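Procuram-se participantes para a oficina de tricô e conserto de malhas da Casa Anozie

Inscrições abertas até o fim de julho

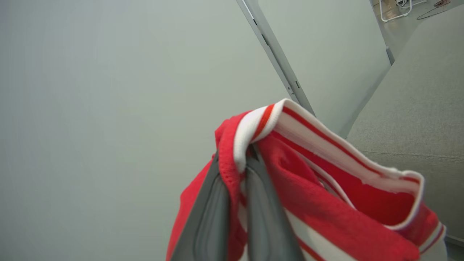 A Casa Anozie vai abrir mais uma turma da oficina de tricô e conserto de malhas, e a gente está muito feliz com isso! São 43 vagas, todas gratuitas, para quem quer aprender a tricotar do zero, para quem parou no primeiro cachecol (acontece muito) e para quem tem em casa aquele suéter furado no cotovelo que dá pena de jogar fora.

A primeira turma terminou em março e recebeu 61 inscrições, bem mais gente do que cabia na sala. Por isso agora teremos 2 grupos, um de manhã, das 9h30 às 12h, e outro no fim da tarde, das 17h às 19h30. Quem ficou na lista de espera da outra vez tem preferência, é só avisar no formulário.

O que vamos fazer

No começo, pontos básicos: meia, tricô, barra, aumentos e diminuições. Depois entramos na parte que eu mais gosto, o conserto – cerzido, remalhe de fio puxado, troca de punho, reforço de cotovelo. Natanael Toledo conduz essas aulas e trouxe uma coleção de amostras linda, com remendos à vista em cores contrastantes e outros tão discretos que a gente precisa procurar com o dedo. No último mês cada participante escolhe uma peça própria e trabalha nela até o fim, com acompanhamento.

Quem pode participar

Qualquer pessoa a partir de 16 anos. Não precisa ter experiência nenhuma! Pedimos só que você possa vir a pelo menos três de cada quatro encontros, porque as técnicas vão se somando e fica difícil recuperar depois. Canhotos são bem-vindos, temos material de apoio próprio.

Material

Agulhas, lãs e tesouras ficam por nossa conta. As lãs vêm da Dillis, que separou para nós mais de 2842 metros de fio de fim de lote, em tudo quanto é cor. Traga uma peça de malha para consertar, lavada, de preferência de lã ou algodão. Malhas muito finas, tipo meia-calça, não funcionam bem com as agulhas que temos.

Também procuramos monitores

Se você já tricota com segurança e tem paciência com iniciante, venha ajudar! Há ajuda de custo para transporte e lanche. Conte no formulário o que você costuma fazer e mande uma foto de um trabalho seu, pode ser simples.

Como se inscrever

Preencha o formulário na recepção da Casa Anozie, das 10h às 18h, ou peça por lá a versão digital. Dúvidas sobre horários e acessibilidade, fale com Ekaette Afolabi, coordenadora da oficina. A lista dos dois grupos será afixada na entrada na primeira semana de agosto e todos os inscritos recebem resposta, mesmo quem ficar na espera.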